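How to check a used mesh office chair before you pay for it

Every listing for a secondhand office chair says the same thing: "ergonomic, like new, barely used." I have bought chairs for a small bookkeeping office and for two friends who work from home, and I would call maybe a third of those listings accurate. The rest were chairs with a good wipe-down.

None of what follows needs tools beyond a flashlight and a tape measure. Give yourself 15 minutes per chair. If the seller starts sighing before that, fine, let them sigh.

Before you go

Measure your desk. You want the distance from the floor to the underside, and you want it written down. Armrests that won't fit under the desk are the most common regret I hear about, and no amount of lumbar support makes up for sitting a foot too far from your keyboard.

Ask the seller for the model name and the age. "A couple of years" is an answer that can mean anything. There is often a label under the seat with a date on it, so ask for a photo of that. Some won't send one. Draw your own conclusions.

Step 1. Roll it

Stand behind the chair, take hold of the top of the back with both hands, and push it a few feet each way, then in a slow circle. You are feeling for a caster that drags or chatters. Hair and carpet thread wound around the axle can be cut out. A cracked wheel has to be replaced, and casters are cheap, but check that the old one will pull out of the base before you count on that.

If the seller has several of the same chair, push them all. Office clearances get sold as "identical," and they were identical once. One chair in the row had someone leaning back in it all day and another sat in a meeting room.
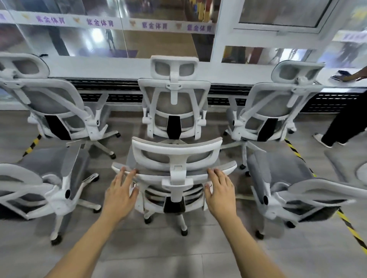 Both hands on the top of the back frame, then push. The same gray mesh and white frame on every chair tells you nothing about how each one rolls.

Step 2. Twist the back

Still standing behind it, try to rock the backrest left and right. A little give is normal. A clunk is a loose bolt or a worn bracket, and you should find out which. Ask the seller to tighten it while you wait. If it still clunks, leave it there.

Step 3. Look at the mesh

Shine the flashlight through the seat from underneath. Press down with your palm in the middle and let go. The mesh should come back up right away. If there is a dip that stays, it will be a bigger dip by February. Run a finger along the edge where the mesh meets the frame and feel for fraying. Mesh is sold as the material that never wears out, and I don't believe it. It wears at the edges first.

Step 4. Test the gas lift

Raise the seat all the way, measure from the floor to the front edge, and sit down with your full weight. Stay there for 12 minutes. Read your phone, talk to the seller, whatever. Then get up, without touching the lever, and measure again. If the number has changed, the lift is on its way out. Plenty of people bounce twice and call it good, which only catches the dead ones.

Step 5. Work every knob and lever

Turn each knob through its whole range, both directions. A knob that spins freely forever is probably stripped. Lock the recline and lean back against the lock, carefully at first. Push the armrests outward and then lean on them.

If there is a lumbar pad, see whether it moves, and whether it stays where you put it. I am doubtful about these in general. Rhona Laing, who bought one of the chairs I checked, loves hers. I took mine off after 2 weeks and haven't missed it. Same goes for headrests: if you sit upright to type, your head will hardly touch it, so don't pay extra for one.

What to pay

I won't go above half of the new price for anything, and less if there is no label. Warranties often don't pass to a second owner, whatever the ad says, so ask the manufacturer yourself.

Clean it when you get it home. Vacuum the mesh from both sides, wipe the frame with dish soap and water, and let it dry. Then retighten every bolt you can reach, and do it again after a month of sitting.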